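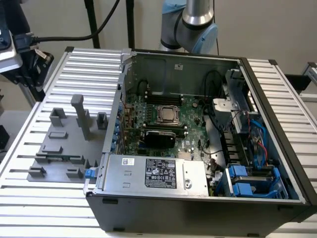
People ask me every month if a robot can take over the repair bench yet. My answer in this thread, from a small refurbishing shop.

1/ At Restton we open old desktop computers, take out the parts that are still good, and put them in other machines. It is 17 steps on our sheet. A new worker learns them in two days.

2/ For a robot arm I would trust maybe three of them today. Picking a memory module from a fixed holder, yes. Pressing it into the slot with the right force, sometimes.
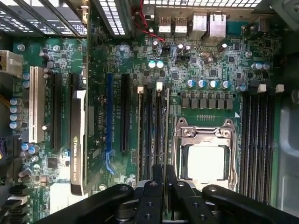
3/ The difficult part is everything around the slot. Latches, a processor lever, thin wires which never lie the same way in two cases. A person moves a wire with the small finger and does not think about it.

4/ At home it is the same problem. Folding a shirt is also soft material in a new shape each time. I don't expect to buy such a machine by August.

5/ But I am less skeptical than I was. Slow is fine for me if it works at night - what I can't accept is a bent pin. For now, the screwdriver stays in my hand.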